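Apuntes de la sesión 2 - Planificar la compra de una celda con pinza (10/3/24)

Docente: Tiziana Gatti

## Empezar por la tarea

Antes de pedir una oferta a Zinik o a Caputo, escribid qué objeto se agarra y dónde se deja. De esta frase depende la mitad del presupuesto.

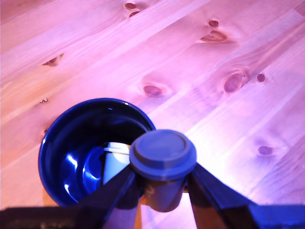
*Fig. 1. Vasito con tapa entre los dos dedos, junto a un cuenco azul oscuro.*

Para un objeto pequeño basta una pinza de dos dedos. Conviene reservar una partida para dedos de repuesto - se olvida casi siempre - y pedir el plazo de entrega por escrito.

## Lo que ocupa la mesa

- Superficie libre para el movimiento
- Sitio para los objetos que no se usan
- Iluminación (partida propia) 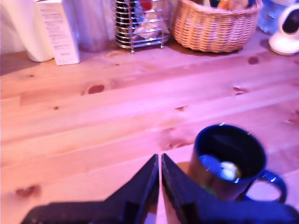

*Fig. 2. Pinza y taza oscura; al fondo, una rejilla metálica y una cesta de mimbre.*

En el caso Purngate, el montaje y la formación fueron casi el 19 % del total. Liliana Cocco calculó cinco días de instalación.

**Ejercicio:** preparad la tabla de costes para Stanano, con compra y mantenimiento en columnas separadas. Se entrega a Suryani Manurung antes de final de marzo.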